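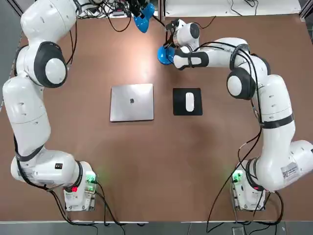
Photo: Wakana Nagano

Unden Parents and Caregivers Board > Talking and Language

Three-year-old answers everything with one word

Posted by Fereshteh Esfahani, November

My son turned three in the summer. He understands what we say and he follows directions fine, but when I ask him something I get one word back. "What did you do today?" "Play." "What did you have for lunch?" "Noodles." His teacher says he talks more with the other kids than with adults. We speak Farsi at home and English at preschool. Is there something I should be doing differently at home, or do I wait?

3 replies

Shahab Alipour

Ask fewer questions. We did this with our daughter on the advice of her teacher. You say what you see or what you think and then stop talking. "You put the big one on the bottom." Then count to five in your head. It feels long. Some days she said nothing and some days she told me a whole story about a dog.

Also, "What did you do today?" is hard for a three-year-old. Try one small part of the day, like who sat next to him at snack.

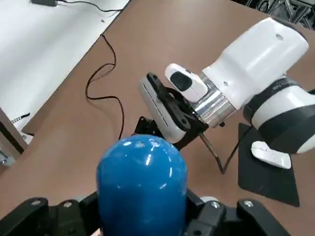 Amra Grgić

Keep the Farsi. One word in either language is still talking, and you can build on it. If he says "noodles," you say "Noodles with sauce, and they were long." He doesn't have to repeat it. Do it in whatever language you are already using with him.

I would still ask for a hearing check if he hasn't had one this year. Ours was done at the Nornlow clinic on a Saturday and took less than half an hour. If he isn't putting words together in Farsi or in English, tell his doctor now and ask about a speech and language evaluation. If he does it with other kids but not with you, mention that too.

Tahmineh Moradi

My son was the same and now he is six and never stops. I didn't do anything special. Bath time was good for talking.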